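Re: [bench-arms] Katona finger kit – worth it for soft items?

Hello all,

I have had the Katona kit on our arm since the start of November, so I can answer most of the questions below. Two views from the wrist camera first.
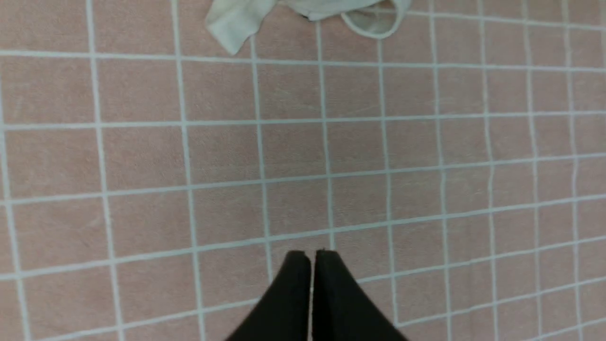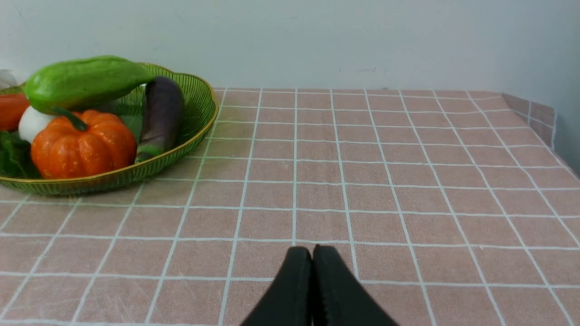 Wrist camera with the fingers together: white cloth in the first, basket of artificial vegetables in the second.

> On bench-arms, Boglárka Hegedűs wrote:
>
> We are looking at the Katona fingers and wrist camera from Gokport
> to replace the Flosau set we have now. Our work is mostly picking
> up cloths and putting odd-shaped things in and out of baskets.
> Before I ask for the money I would like to know:
>
> - does the camera see enough past the fingers to be useful?
> - how are they on cloth?
> - how long does fitting take, and is the Cemance software any good?
> - is the service plan worth paying for?
>
> We would be buying two sets, so a bad choice is a bad choice twice.

Camera view: yes, for us. With the fingers shut they take up a patch at the bottom centre of the picture and the rest is clear. They do get in the way when you are right down on a small item, so line up before the last bit of the approach. The fingers are black and we work over pink with white grid lines, and it is easy to pick out where the tips are. I would not expect it to be as easy over a dark bench.

Cloth: good if there is a fold standing up, poor if it is lying flat. I ran 300 picks on cloths dropped from the same height and the arm got hold of 207 of them at the first try. Nearly all the misses were on flat parts, where the tips slid over the top. Going in at a slant helped a little. The Flosau set did worse on the same cloths, but I only kept proper notes for the Katona.

Baskets: the long gourd and the aubergine are fine if you take them across the narrow way. The pumpkin is too wide for the opening, so we pick it up by the stem. The thing to watch is the rim. Our basket is light wire and if a finger catches it the whole thing comes along. Set a safe height above the rim in the software and leave it on.

Fitting: around 10 minutes for the fingers and rather longer for the camera, as the cable clip in the box did not suit our arm. Gokport sent another one without charge. The Cemance software is plain and does what it says. Calibration has to be done again each time you take the fingers off – the manual mentions this only in the back pages.

Service plan: I did not take it. It covers new finger pads every 500 hours and one visit a year. Pads can be bought singly and take a couple of minutes to change. With two sets you might feel differently, so ask them whether one plan covers both. They would not give me a straight answer by email but were more helpful on the phone.

Overall I would buy it again for cloth and basket work. If most of your cloths lie flat, ask for a trial set before you order.

I can send the pick notes off list if they are any use.

Regards,
Neil

Contact the list owner | © bench-arms mailing list archive | Back to top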